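Mesero 58 – Aceite duro para tableros de mesa de interior

Fabricante: Trostum
Línea: Femwood, acabados para madera
Referencia: 1984-M
Formato: envase metálico de 1 litro

Mesero 58 es un aceite duro de un solo componente para tableros de madera maciza o chapada en interiores. Está formulado a partir de aceites vegetales modificados y ceras, con un contenido en sólidos del 58 %. Penetra en la fibra y no forma película continua, por lo que las reparaciones parciales se hacen sin decapar la pieza completa. El acabado es satinado bajo y oscurece ligeramente el tono de la madera.

Usos recomendados

Mesas de comedor, mesas de trabajo, encimeras auxiliares y mostradores de uso moderado. No se recomienda en exteriores, en zonas con agua estancada ni sobre superficies barnizadas previamente. En maderas ricas en taninos conviene hacer una prueba en la cara inferior.

Preparación del soporte

La madera debe estar seca, limpia y libre de ceras, siliconas o restos de cola. Lijar en el sentido de la veta con grano 120 y terminar con grano 150. Un lijado más fino cierra el poro y reduce la absorción. Aspirar el polvo y repasar con un paño que no suelte fibra. Los cantos y las testas absorben más producto y admiten una pasada adicional de grano 180.
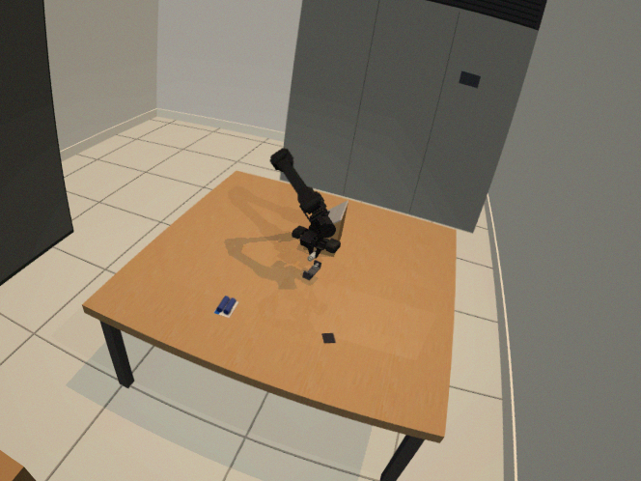 Aplicación

Remover el envase hasta homogeneizar el contenido. No diluir. Extender una capa fina con almohadilla blanca o rodillo de microfibra, dejar penetrar 15 minutos y retirar por completo el exceso. El aceite que queda sin absorber permanece pegajoso y retrasa el curado. Aplicar la segunda mano a las 6 horas, a 20 °C y con ventilación.

Datos técnicos

Rendimiento: 24 m² por litro y mano
Secado al tacto: 5 horas
Intervalo entre manos: 6 horas
Curado completo: 10 días
Temperatura de aplicación: de 12 a 28 °C
Humedad máxima de la madera: 12 %
Limpieza de herramientas: aguarrás mineral

Mantenimiento

Limpiar con paño húmedo y jabón neutro. Evitar amoniaco, lejía y estropajos abrasivos. Para renovar zonas mates, aplicar una capa muy fina del mismo producto y pulir a los 15 minutos. El jabón Rozīte, de la misma línea, es compatible con el acabado a partir del décimo día.

Seguridad y almacenamiento

Los trapos impregnados pueden inflamarse espontáneamente – sumergirlos en agua o secarlos extendidos al aire libre antes de desecharlos. Conservar el envase cerrado, en posición vertical y protegido de las heladas. Mantener fuera del alcance de los niños.

Consultas técnicas: Dace Ots, departamento de acabados
Ficha revisada el 31 de agosto de 2021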